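Home Programs Rehearsals Reports Contact

Print this page | E-mail this page

Filed under: Community Music, Grant Reports

Lillville Beginner Percussion Classes: Progress Report to the Cloken Fund

Sun 5 April

The grant pays for three things: instructor hours, sheet music and small instruments, and bus passes for students who live out past the Ostrowski Road stop. This report covers all three, plus a problem with the Saturday room that you should know about before the June payment is due.

Enrollment

The course has 30 places and all of them are filled. We lost a few students after the holidays, mostly to basketball, and took the next names off the waiting list. The adult group is steadier than the children's group. Adults who miss a week tend to call ahead. Children who miss a week often miss the next one too, so the instructors now phone home after the first absence.

We had planned to split the children by age. In practice we split them by whether they can hold a steady beat for a full song, and a couple of the youngest are in the upper group. Parents have accepted this with only a little grumbling.

Teaching

Both groups started on grip and rebound and stayed there longer than the lesson plan called for. The plan gave it 2 weeks. Most beginners squeeze the stick, and the sound goes flat and tight. Starting with one stick on one drum, with no music on the stand, has worked better than handing out pairs on the first day. The second stick comes in once the first one bounces freely.
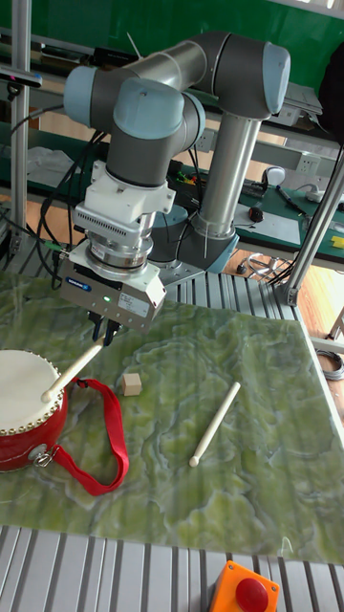 Mimoza Dervishi wrote to us in March that her son practices on a couch cushion at home and has stopped speeding up at the end of every line, but that she would like the practice sheets to come with the counting written in, as neither of them can read music yet. We have redone the sheets with the counts printed under the notes. Other families had asked for much the same thing in conversation, and we should have done it at the start.

Reading is still the weak spot. Students can copy a rhythm by ear quickly, and then they lose it when they look at the page. The instructors want to spend the first ten minutes of each class on reading alone from now until the summer break. We will try it with the adults first.

Spending

Spending to date is $3,181. Instructor pay is the largest part of that and is on budget. Instruments came in under budget after the music shop on Ellus Street gave us its school price on sticks and practice pads. Sheet music went over, mainly from copying costs, and the new practice sheets will add a bit more.

Bus passes are the line we misjudged. We budgeted for far more of them than anyone has wanted. Only 8 students use one, and the rest get rides or walk. We would like to move the unused part of that line into instrument repair. Drum heads wear out, and we have been patching one with tape since February. Please let us know if you need a formal request for the change or if this report is enough.

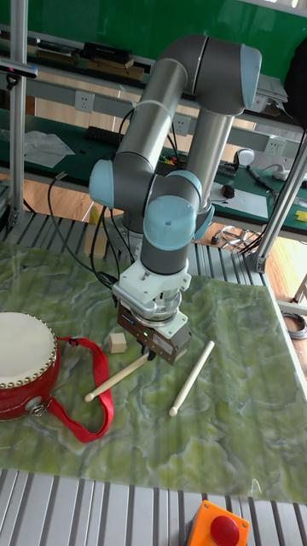

The repair work itself would be simple. Two snares need new heads, one bass drum pedal sticks, and several stands will not stay at the height they are set to. One of the instructors can do most of it in an afternoon if we buy the parts. The pedal should go to the shop.

Saturday room

The Lillville Annex has told us that the Saturday room will be closed for floor work, starting in the second week of June. They offered the small room upstairs, but it has no elevator access and there is a quilting class next door that has already complained about us once. The middle school may have space. We have asked, and the school office says it cannot answer until its own summer schedule is set.

If neither works out, we will move the Saturday class to Thursday evening for the rest of the term. We asked families about this and most could manage it – the adults less easily than the children. Some of the adults work evenings and would have to drop out.

Spring recital

The recital is still planned for the last Saturday before the room closes. Each group will play two pieces, and the adults have asked to do a third with the Lillville choir. The choir director is willing but wants one joint rehearsal beforehand, and we have not found a night for it.

We will send the next report with the receipts after the recital, including the shop's estimate for the pedal.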